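Jiltley's night bus is back, and I rode it home

I've been moaning about the late bus between Gronton and Jiltley for so long that my family has a rule about it at dinner. So you can imagine the noise in our kitchen when the county put up the new timetable last week. The 173 is running after dark again, starting in June!

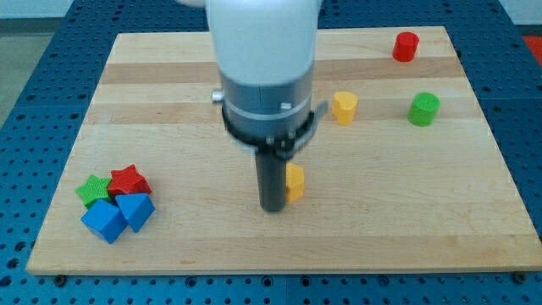

If you moved here recently, the 173 used to be the only way to get out of Gronton after a late shift or a movie without paying for a cab. Then the evening runs were cut, the last one left at 7:40, and that was that. People who work at the hospital laundry or the big grocery warehouse had to get a ride or walk the river road, and I wouldn't walk the river road at night for anything.

A petition went around last fall and picked up 2,000 names. Mine's on there twice, I think (sorry, I signed at the library and again at the farmers market and only remembered later). The man behind it is Conall Rafferty, who drove school buses in Mininden until he retired and who knows more about turning circles than anybody I've ever met. I called him up when the timetable came out and he was in a very good mood.

"They told me there was no demand," he said. "Well, of course there wasn't any demand, there wasn't any bus."

The county's plan is a trial to start with. There will be 3 extra trips each night, leaving Gronton station at 8:45, 10:00 and 11:20, and all of them go through Mininden and end at the Jiltley post office. The fare is the same as the daytime one and your monthly pass is good on it. The 11:20 skips the stop by the garden center, so if you live up that way you'll want to get off at the church and walk down. It's a well-lit stretch, at least.

I got to try it early. The county ran a practice trip so the drivers could learn the road in the dark, and they let a few of us ride along. It was a lovely evening – warm enough to have the windows open – and we rolled out of Gronton right on time. I sat up front with my bag on my knees like a kid on a field trip. We did get stuck behind a hay trailer outside Mininden, and the driver took the detour past the old mill, which I hadn't seen in years. Somebody has painted the doors!

Now for the grumbling, because there's always some. The shelter at the Mininden stop still has no bench and no light. I asked the county office about it and was told it's on the list for later in the year. Parking at the Jiltley end is tight too. The post office lot closes at 6, so anyone planning to leave a car there should use the gravel lot behind the hardware store, where the owner says he doesn't mind as long as you stay clear of the loading door.

And the trial has an end date of sorts. The county wants to see an average of 148 riders a week on the late trips, or it goes back to the drawing board. That sounds like a lot for our little corner of the world, but the warehouse alone has a whole shift that gets out at 9:30, and I know at least one book club that's ready to move to Gronton for the evening – mine.

Nic Giolla, the bakery across from Gronton station, is going to stay open until 10 on bus nights. I had a cheese roll there before the practice trip and it was still warm, so that's my vote for where to wait.

Paper timetables are at both libraries and on board the bus. If you spot a mistake in one, Conall would like to hear about it before the county does. He already found two.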